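Valtteri Ruotsalainen
18/03/2020

Long thread on what the utensil station at Laaksonen has done to the shift pattern. I look after the maintenance side, so this is weighted towards what breaks and who gets called. Wages are not my area.

Background for new followers. Laaksonen is a contract kitchen. We cook for schools and two care homes, 900 covers on a normal weekday. Everything handheld goes back through one room: spoons, spatulas, scissors, peelers, lids.

Until December that room was run by two people per shift. Washing is a tunnel machine and always was. The manual part is what comes after: sort, inspect, rack, and send back to the right section.

The sorting is the dull part and the inspecting is the skilled part. Management bought the arms for the first and assumed the second would come along with it. It did not.

Wooden items are the awkward ones. Steel either has food on it or it hasn't. Wood splits along the grain, goes furry at the edge of the bowl, and picks up smells. Kolbrún Snorradóttir has been in that room for 14 years and rejects spoons by running a thumb along the rim. There is no sensor on the arms that does this.

So the split is now: arms pick, turn and place. Person inspects and decides. One person per shift at the station, the other moved to dispatch.
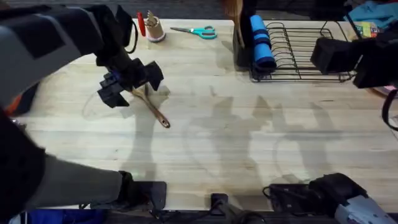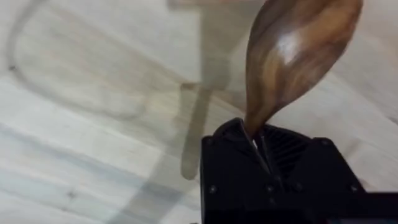

Wooden utensils, the usual test load.

Grip force was the first argument. The default from Grelari, who did the integration, was set for steel. On a thin handle it left marks after a few hundred cycles. Pentti Mäkelä brought it down in steps over a week until the marks stopped and the drops had not yet started. There is a gap between those two numbers. It is narrower than I would like.

Second argument was angle. A spoon held too near the bowl hides the part you want to look at. Held too far down the handle, it swings when the arm stops. We now have a taught grip point per item type. New item type means new grip point, and purchasing have been told to stop changing spoon supplier on a whim. They have changed once since.

Third was light. Overhead light puts the arms' own shadows on the table and the vision software used to treat a dark shadow edge as an object. You got confident picks at nothing. Retraining fixed most of it. Turning off one lamp fixed a bit more and cost less.

Transparent lids are still bad. The arms find them some of the time. For now a person moves lids by hand and the software is told to leave them alone. I have this down as a permanent arrangement until shown otherwise.

Numbers, as several of you will ask. Best full day so far is 2777 picks across two shifts. A day with a supplier visit is worse, as you would expect.

Picks are a poor measure, though. A pick that puts a peeler in the wrong rack counts the same as a good one. I asked for wrong placements to be logged separately. Basik, the reporting tool we are stuck with, has one field for errors and does not distinguish between a misplacement and an emergency stop. Lauri Hämäläinen keeps the real figures in a spreadsheet.

Now the people part.

What went away: reaching across the table several hundred times a shift. Kolbrún's shoulder is better and she is on record as saying so. I would have bought the arms for that alone, and it was not in the business case.

What also went away: company. Two people in a loud room for eight hours will talk. One person and two arms will not. The radio is back on. This came up in all the staff interviews and has no line in the project plan.

What arrived: waiting. The inspector's pace is now set by the arms. They are slower than a person on easy items and much slower on anything tangled. Early on, people would reach in and help, which trips the safety stop, which makes everything slower, which makes people want to reach in. We had nine stops on one Monday.

The fix was a buffer. The arms fill a tray, the person empties the tray whenever it suits them. Stops fell to one or two a day. It took four weeks to get approved and an afternoon to fit.

What else arrived: small maintenance jobs done by people not graded for maintenance. Wiping gripper fingers, checking cable runs, re-seating the clamp, restarting after a fault. Each takes a minute or two. Added up it is a good part of an hour per shift. The job description still says "kitchen assistant, wash area".

I raised this in January and again last month. The answer was that restarting a machine is not a technical task. I invited the person who said it to come and restart the machine. He has a date in his diary.

Training is my main complaint. Grelari gave one day, for supervisors, with the manual in a binder. The people at the station learned from Pentti between other jobs. Valtteri Rautiainen (yes, two Valtteris, the post room gave up years ago) has since written a two-page sheet with the eight faults you will really meet. It is taped to the wall and gets more use than the binder.

If you are about to do the same at your place, get the inspectors in the room before the grip points are taught. We did it after and taught most of them twice. Kolbrún had half of them right from memory, since she knows where she holds each thing herself.

Andby, our other site, gets its station later this year. Their room is smaller, they run 600 covers, and they have asked for the buffer tray from day one. They have also asked for a revised job description before installation. I have seen the draft. It has the word "technician" in it, in brackets, with a question mark.

Replies open. I can't share the spreadsheet. Lauri might.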